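Print this page | E-mail this to a friend

The Drawer of Good Intentions

Why do we keep the cable for a telephone we gave away under a previous government? 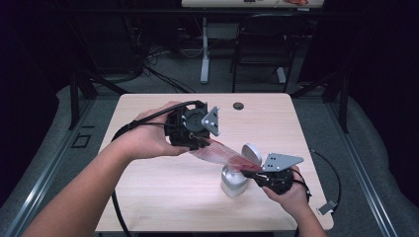 Issue 38, page 52

Every home I have ever lived in has had a cable drawer, and none of them was ever planned. You move in, you put the forks in one drawer and the tea towels in another, and by the following July there is a third that opens only halfway and then catches on something. You slide two fingers into the gap, press down, and pull. Out comes a black knot the size of a cabbage, with a battery charger somewhere in the middle of it.

Mine lives in the hall, under the telephone table, which has not had a telephone on it for years. I decided to empty it on a Friday evening, having told everyone I was busy, and by nine o'clock I had everything out on the carpet and nowhere to put my feet.

The first thing you learn is that cables are hard to throw away because they look so useful. A broken toaster is plainly a broken toaster. A cable with a plug at each end has the air of something that is about to be needed. It might fit the printer. It might fit the next printer. I found one with a flat, wide connector that I am fairly sure belonged to a scanner, and I sat with it in my lap for some time, trying to remember whether I had ever owned a scanner.

The second thing is that the sizes are nearly the same. There is a special misery in the round power plug, which comes in a range of widths that differ by less than a fingernail. Every one will go into the socket of every device. One of them will go in and stay in. The others rest there, looking perfectly happy, and do nothing at all. I have a radio made by a firm called Stistard whose own adaptor disappeared during a house move, and for two winters I ran it off batteries while its proper lead was, as I now know, wrapped round the leg of a folding music stand.

People have tried to help. My sister bought me a set of little cloth ties in cheerful colours, the idea being that you coil each lead, fasten it and know it at a glance. The ties are now in the drawer. They are in a knot of their own, and I can report that they burn quite well.

I also own a cable box by Haltis, a white plastic thing with a lid and a slot at each end, sold to hide the tangle behind the television. It does hide it. It also gets rather warm, and the cat has worked out that it is the best seat in the house. If you want to unplug a lamp you must first move the cat, then the lid, and then find out which of six identical white plugs is the lamp. I have never got it right first time, and the recording of the cup final suffered for it.

The town of Kidovau, where I spent a wet week last year, takes a sterner line. The recycling yard there has a whole skip for leads and chargers, with its own sign, and a board by the gate on which somebody chalks up the weight taken in. It said 3,007 kilos when I arrived. When I went back at the end of the week, for want of a dry museum, it said 3,245. I found this very moving. All over town, people were opening the drawer.

What I could not work out was how they chose. The man in front of me tipped in a full carrier bag without looking, like somebody emptying a teapot. The woman behind me had brought four leads and kept going back to the car with one of them. I think I am her. I suspect most of us are, and that the carrier-bag people are a small, calm tribe who also know where their passports are.

There is a repair shop near my old flat, Halilović, which used to keep a shoebox of spare leads on the counter. You described your trouble, a hand went into the box, and out came the right one, every time, for a pound. I asked once what the system was and was told there wasn't one. The shop sells mobile phone covers now. I never found out where the shoebox went, and I still think about it more than I think about some of my relatives.

As for my own Friday, I was strict. I made a pile to keep, a pile to go and a pile I would ask someone about. The pile to go had three things in it, and one was a shoelace. The keepers went back in the drawer, coiled -- properly coiled, each one tucked into itself -- and for the first time since we moved in it slid shut with one hand.

I opened it on the Sunday to look for a stamp. It came out halfway and caught on something.

Sign up for our weekly newsletter. By continuing to use this site you agree to our use of cookies.

Contact us | Copyright, all rights reserved | Back to top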